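Notes from the Honthorpe end

The relocation is finished, in the sense that the boxes are all in one building and we are all in it with them. Şükran Dönmez has found the kettle. Recep Güler has found a second kettle, which he says doesn't belong to us, and has been using it since January.

Several readers asked how the new place compares with the old rooms over the Cantero bakery. It smells less of bread. It also comes with a plaza, and the welcome pack is very proud of the plaza, giving it 2 full pages and the fire exits a paragraph. The pack says it was laid out for gatherings of 3000. Our spring meeting drew fewer than that, and most of them stayed near the biscuits.

Do allow time for the walk. You come across the paving with the lawn on your left, the curved white front ahead of you, and no shelter at all until you reach the overhang.
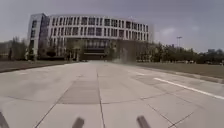
Hüsnü Eren would like an umbrella stand just inside the doors, and has put in a request for $200. The landlord's reply proposed a feasibility study at $500. We have asked whether the study could be held in the stand.

Parcels should still go to the old address until the end of the month. The bakery has been very good about it.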